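Fingers, Cables and a Stuffed Panda

Monday, and I finally have an evening to write up the laundry robot. A few people asked how we keep the thing going once the fun part is over, so this one's about maintenance. Sorry if you came for the cooking posts!

Quick background for new readers. I look after a two-armed robot in a little back room at Trikodport, and its whole job right now is laundry. Naveen Rana writes the software. I do everything that needs a screwdriver, and that suits me fine.

The big job this month was the fingers. The old set had worn shiny at the tips, and a shiny finger slides right off a sock. I pulled them on Saturday — two screws each, and of course one of the screws was stripped, so there went my lunch. The new ones went on with a dab of blue threadlocker, then I ran the open-close cycle 500 times while I drank my coffee and listened for clicks. No clicks. I checked the screws again afterward with the small torque driver and they hadn't budged.

Then came zeroing. If you swap fingers and skip this, the gripper thinks it's closed when there's still a gap, and you will spend an hour blaming Naveen's code. (I have done this. He has not forgotten.) You close the fingers all the way, hold them there, tell the controller that's zero, and do the same on the other side. I do the left first out of habit.

Cables are the part I fuss over most. Where the wire comes out of the wrist it gets bent every time the arm reaches low, and the last one gave up after 3000 cycles or so the log told me. I ordered the replacement from Dilteck and it sat in Clevovdale for 9 days, which felt like a year. When it came I left a longer loop at the wrist and checked it with the arm stretched all the way down, then all the way up. Keir Semple taught me to wiggle the connector while watching the status light, and I still do that before anything else. If it flickers, you stop right there and reseat it.

My checklist is taped to the wall and goes: power off, wipe the fingers, look over both wrists, wiggle the plugs, power on, lights, zero, then a slow run with nothing breakable anywhere near it. It takes eight minutes when I don't get distracted. I've started writing the finger changes on the bottom of the sheet too, so next time I won't be guessing which set is which.

Next up is the door routine, and I'd like to get the push softer before I call the new fingers done. A washer door is a nice test after a finger swap, because the edge is rounded and the hinge pushes back a little, so any slop in the fingers tends to show up in the arm's numbers. I keep the speed low and one hand near the stop button the first few times through. My wrist check carries over to this stage too: with the left finger up against the bottom of the door frame, I want the little light by the teal connector to be green, and there it is, nice and bright. The panda can wait in its basket under the door until I'm happy with the rest.

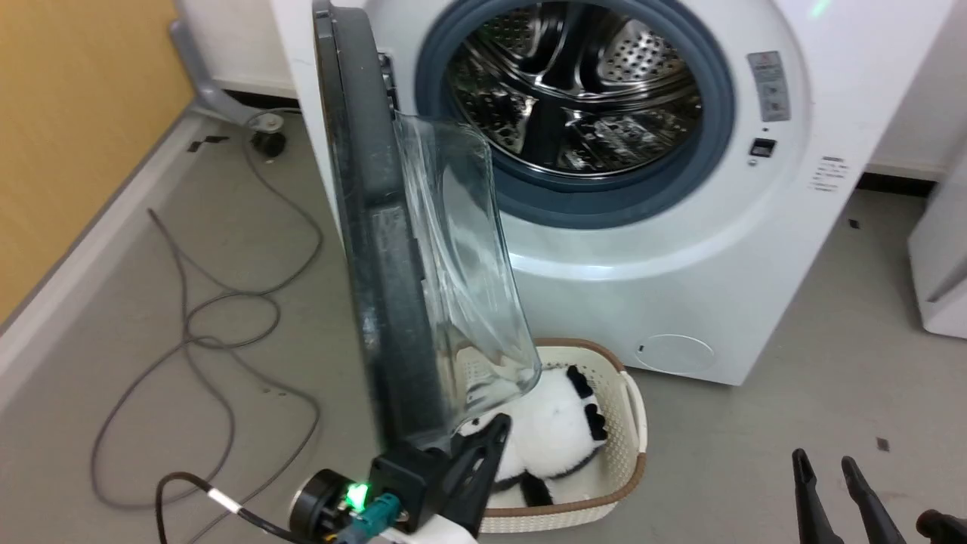
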